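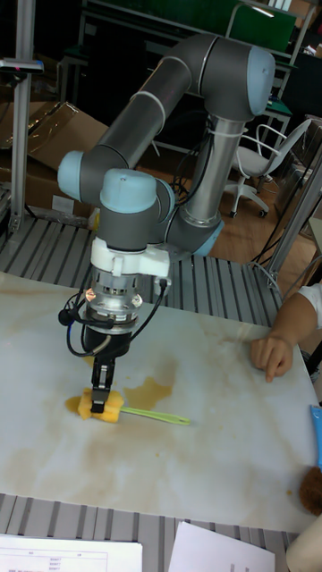 A sponge on a green handle meets a brown spill on the marble-patterned tabletop.

Spill season opens at Drurnititz

The annual argument over how to clean a table has reached Drurnititz, where 31st March was set aside for brown liquid, a yellow sponge and a white surface that hides nothing.

The question is an old one. Do you start in the middle of a puddle and push outward, or sneak up on it from the edges? Montserrat Alcaraz, an edges person since childhood, wrote the house rules for wiping, which run to 15 pages and devote 210 words to the corners alone.

"A spill wants to travel," she said. "Your job is to discourage it."
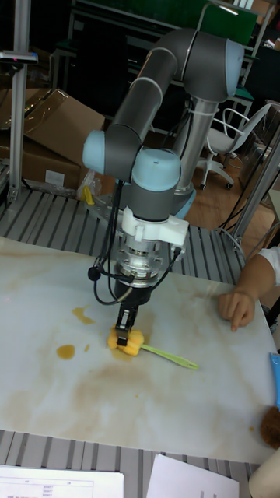
Spills to the left, sponge in the middle, and a finger pointing at the tabletop.

The marbled pattern has its critics. Pale veins and faint tan streaks get along far too well, and a person can spend a good while scrubbing at something that came with the table. Bogdan Sârbu favors plain white – dull, he admits, but you know where you stand with it.

Then there is the smear, the great middle stage of all wiping, when one tidy puddle becomes a much larger area of slightly dirty table. The house rules call this "progress."
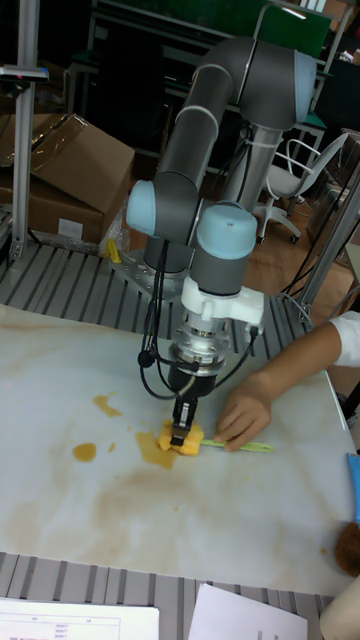
Līga Jõgi was having none of it, and said a sponge should be rinsed after every second pass or you are just giving the spill a tour of the table. She would also like it known that paper towels exist.

Paper towels get one line in the rules, and it is not a kind one. The brush fares better, with a page to itself, mostly on crumbs. 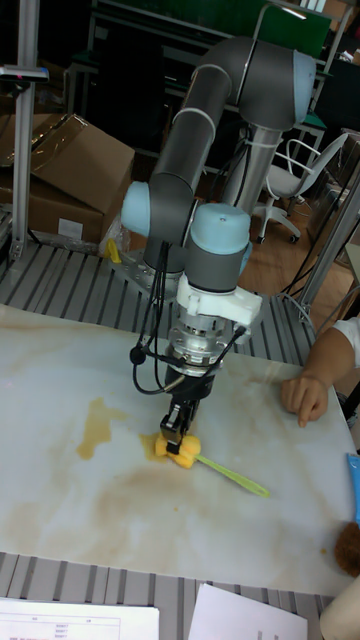
Tan smears on the white tabletop, with the larger stain left of the sponge.

A second round is planned for October, with the edges-or-middle question still open. Alcaraz is already at work on page 16.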